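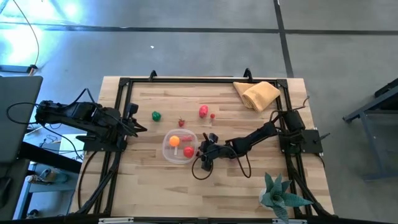

Play produce sets in the lower price range tend to fail on scale, and the Zondeo Market Basket set is only partly an exception. The pieces were designed to be recognized by outline first and color second, according to the leaflet, and for most of the vegetables that works. On a striped wooden tabletop the green bell pepper is readable from across the room. The cherry is a different matter. It is tiny, its short stem is the main clue to what it is, and next to the strawberry it looks as if it came out of another box. A pinkish-red pepper sits between the two on the table.

The set is sold as 16 pieces in a flat carton with a cardboard insert. There is no storage tub. I used a clear plastic one from the kitchen, and I would suggest any buyer do the same, as the carton did not survive the first week. A transparent tub also lets a child find a piece without emptying everything onto the floor.

Construction

The larger pieces are hollow and molded in two halves. The seam runs from stem to base and has been trimmed well on the peppers and less well on the tomato, where a raised line can be felt with a fingernail. I found no sharp edges. The tomato gives slightly when squeezed and returns to shape without creasing. The small fruits are solid and noticeably harder, and they make more noise when they land.

Total weight with packaging removed is just over the 200 grams printed on the carton, according to my kitchen scale. That is light for a set of this size. A full tub can be carried by a small child with one hand, but the round pieces roll easily on a hard surface. Flat spots on the underside would have solved this. The Feltar set has them, and its fruit stays where it is put.

Color

Red is overused. With the tomato, strawberry, cherry and one of the peppers all in some version of it, a sorting game by color ends with one large pile and several thin ones. Sorting by size is more useful, and sorting by where each item grows worked well with the older of my two testers. Orange and green are underrepresented, and there is no purple piece at all.

The paint holds up better than expected. I washed the set by hand after each session, with mild dish soap, and laid everything on a folded towel to dry. After 9 washes the strawberry had lost a little color at the tip. Nothing else had changed. The leaflet rules out the dishwasher and I did not test it.

Water does get into the hollow pieces if they are held under. It comes out again through a pinhole at the base, slowly, and the peppers needed to stand overnight before they stopped leaving drops on the shelf. Wiping them down avoids the problem.
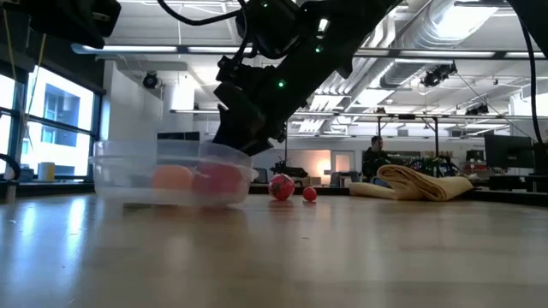
One reader who bought the same set in December wrote in to say that the small pieces had been put away on a high shelf after the first afternoon, and that the larger ones were still in daily use as shop stock, bath toys and cargo for a dump truck. The same reader asked whether replacements could be ordered singly. They cannot. Zondeo sells the set complete or not at all, so a lost cherry stays lost.

The point about the small pieces deserves attention. The age marking on the carton is for three and up, and I would treat it as a firm limit. For a household with a younger sibling, the small fruits should be removed before the set is handed over. What remains is still enough for a play kitchen or a market stall.

Fit with other equipment

I tried the set with the Ateş play stove and its cookware. The peppers fill the small saucepan completely and the lid will not close over them. The tomato fits with the lid on. In the larger pot everything fits, and the small fruits can be picked up with the serving spoon, although it takes some practice. The plastic tongs that came with the stove grip the peppers well because of the ridges and slide off anything round.

None of the pieces can be cut. Buyers who want the hook-and-loop type that separates under a toy knife should look elsewhere.

Verdict

The Market Basket set is adequately made, easy to clean by wiping, and inexpensive for the number of pieces. The mismatch in scale is its main weakness, followed by the surplus of red. At full price I would choose the Feltar set for its flat bases and more even color range, and accept that it has fewer pieces. At a discount the Zondeo set is reasonable, provided a tub with a lid is already in the house.

Finish: good
Durability: good
Scale and realism: fair
Storage: poor

Posted 9/16/23 by the Hiresero review desk

16 shares
2 comments

Related reviews
Feltar Garden Fruit Set: flat bases, fewer pieces
Ateş Play Stove, second version
Clear storage tubs with lids compared
Zondeo Bakery Tray: long-term test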